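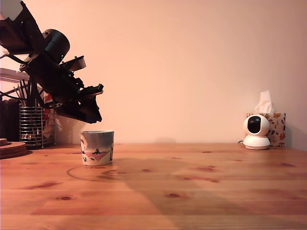
Leave the table alone

May 25, 2021

Quick one, have to be out the door by nine and the kettle's already gone off.

My position: a pine table is for putting cups on. With no coaster. No runner, no placemat, no glass top cut to size, and please, no clear plastic sheet with the fold lines still in it. Cups. On wood.

I say it because Albertina Amaral came round last week and spent the first five minutes of a perfectly good visit looking for something to put under her tea. Lifted up the newspaper. Looked under the fruit bowl. I said just put it down. She wouldn't, she held it. Held a hot mug for five minutes in a chair with arms! Her brother Armindo Amaral is the same, they grew up with a dining table under a blanket under a lace cloth and I don't think either of them could tell you what colour it was.

Mine's orange. That's pine for you, it goes that way, you buy it the colour of butter and a few summers later it's marmalade. Knots all over. Rings too, from cups, and I've stopped minding them. Bought it secondhand in Stondgate for 100 dollars and carried it up the stairs with Joaquim Arruda on the other end complaining the whole way. It had marks then. It has more marks now. For a hundred bucks I am not going to tiptoe.

The coaster people will say it's about respect. For the wood, the maker, whatever. Fine if you've got walnut. I looked at a table at Guerreiro in December, lovely thing, and with that one I'd have bought the coasters and become a coaster person and been miserable. So I didn't buy it. Softwood off the back of a ute is a different deal. You can dent it with a thumbnail. It was never going to stay perfect, the only question is who gets to leave the marks, and I'd sooner it was people drinking something.

The stuff that lives there

Second half of the argument, becuase this is where I lose people. I think the things should stay out as well.

I've had the tidy talk from Anayeli Chávez. More than once. She has a system, everything in the kitchen goes back behind a door before bed. Her counters look like a display home. And every morning she takes the same things out again, same order, same doors. I timed it when I stayed over (she knows, she was annoyed), 89 seconds before there's anything to drink out of. Small beer you'll say. Every day though. Every single day of your life.

At mine the cup's on the table already. Tissues too, the box with the autumn leaves on it, in orange and yellow, sits nicely against the pink wall and I won't be moving it. Coffee capsule lying about on its side until someone deals with it.

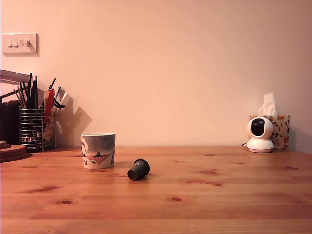 And I don't feel bad. Well, the capsule. A bit. I'll give the tidy side the capsule. They should go in the tub for recycling and they roll, they get down beside the heater and you find them at Christmas. But a cup left standing is not mess. A cup left standing is tomorrow's coffee with one step done.

There's a difference between clutter and stuff in use and I reckon most of the advice you read can't tell them apart. Drutley had a storage catalogue through the door, 433 products, and every one of them a box to put a thing in so you can't see the thing. A box for mugs! We have a box for mugs, it's called a cupboard, it came with the flat. Armindo Carrilho bought the lot, the stacking trays, the labels. Now he can't find his sunglasses and he's got a label that says sunglasses.

I'm not arguing for filth. Wipe the table. Wipe up the milk, please, milk is grim. Put food away. But the pretty cup with the little painted tree or figure on it, why would that be hidden? I like looking at it. Grey up top, pink lower down, tree in the middle of it all. Same with anything small and silly. If you've got a skull cup, have it out. Matching is for hotels.

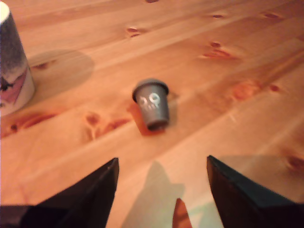 What about when you sell it

Got asked this by Joaquim, who thinks of everything as going on Etedov eventually. What will the rings do to the price. No idea mate. Twenty off? I've eaten at it since I moved in, I've done tax at it, wrapped presents, repotted a fern (that did leave a mark, fair cop). If somebody wants it they can sand it. Pine sands back easy, an afternoon and a dust mask, and it'll be butter coloured again for a while and then they can start on there own rings.

Albertina's back on the weekend. I'm not putting a coaster out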